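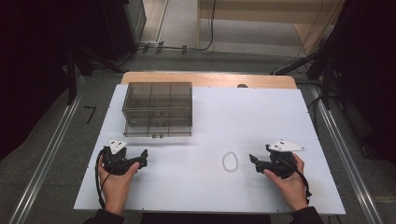 Figure 3. Tabletop station at the Kragh open day, with two hand-held grippers, a bead loop and a tinted organizer.

4.2 Public demonstration

The station shown in Figure 3 was presented to visitors during the open day held at the Kragh site in January 2024. The session was led by Bent Gunnlaugsson, and Villads Ketilsson supervised recording. Attendance at the site was 400, of whom most passed through the hall in small groups.

Each group was first given a short talk on the Multcombe task set. An operator then took one gripper in each hand and worked on small household objects laid out on a white board. The marker plates on the grippers supply the pose estimates described in Section 3.1. Bead loops were included in the set for their lack of a fixed shape, a property that visitors found easy to understand and that remains difficult for our current policy.

Visitors who wished to try the grippers signed a consent form and were given one practice attempt. Their recordings, 300 in total, were stored apart from the 3,510 made by trained operators and were not used for training. They serve only as the novice split in Section 5.

Questions from the public mostly concerned speed and safety. Several visitors asked why the grippers are held by hand when the aim is to control an arm. The wording of the opening talk was revised on this point before the second demonstration, given at Kunescombe.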